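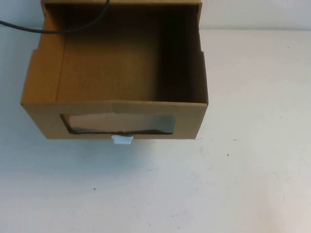

Fig. 1. Corrugated cardboard box, lid off, window cut in the front wall.

PACKAGING & STORAGE, WEEK 6 — Corrugated board: how it's made, how it fails
Notes by Þórarinn Hjaltested. Slides go up Monday, bring the Bridham worksheet

Recap from last time. Paperboard = one solid sheet. Corrugated = flat liner, wavy medium, flat liner, glued. Cereal box vs shipping box. Please stop writing "cardboard" in the lab reports unless you say which one.

Parts
Liner — the flat outside sheets. Virgin fiber (kraft) is stronger, recycled (test liner) is cheaper.
Medium — the wavy bit in the middle. The waves are flutes.
Single face = one liner plus medium, rolls up, used for wrapping. Single wall = the normal stuff. Double wall = two mediums, three liners.

Flutes
Letters do NOT go in size order, everyone gets this wrong on the test. A came first, then B, then C. C sits between A and B. E and F are thin, good for print and small retail boxes. Bigger flute = more cushioning and better stacking. Smaller flute = flatter surface, resists crushing better.

Grain
Flutes run one way. Board folds easily along them and fights you across them. For a stacking box you want the flutes standing upright in the walls, like little columns. Turn them sideways and the wall buckles way sooner. We did this with the Lund samples, same board, same glue, only the direction changed. Write down which way yours ran before you cut, half of you forgot.
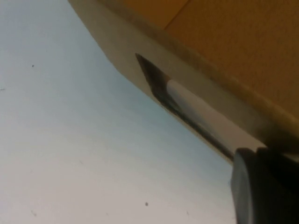 Scoring. Press a line, dont cut it. The inside liner gets squashed, the outside liner has to stretch around the bend. Score too shallow and it cracks on the outside, too deep and you've made a hinge that tears. Very dry board cracks more — winter problem mostly.

Moisture
Biggest enemy. Board takes up water from the air and loses stiffness long before it looks wet. Creep too: a load it holds fine for an hour can bring it down over weeks. This is why designers use a safety factor, never the raw lab number.

Worked problem (Studgate carton)
Box fails in the press at 600 lb. Safety factor 6. Working load = 600 / 6 = 100 lb on the bottom box. Check units!! Trusten carton is the same method, do it yourselves.

Cutting openings
Handles, windows, vents. Every hole takes wall away. Corners carry most of the stacking load so keep holes well clear of them, and round the corners of the hole, sharp ones start tears. Film over a window keeps dust out but adds next to nothing to stiffnes.
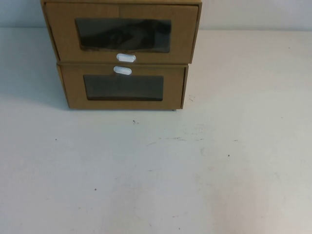

Fig. 2. Two-drawer unit in corrugated cardboard, dark film over the drawer windows.

Reading: Hjaltadóttir course pack, p. 162, plus the 2 pages after it on glue. Elínborg takes the June review session, send her questions ahead of time.

Next week: adhesives, starch vs. hot melt. Bring a ruler and your own knife.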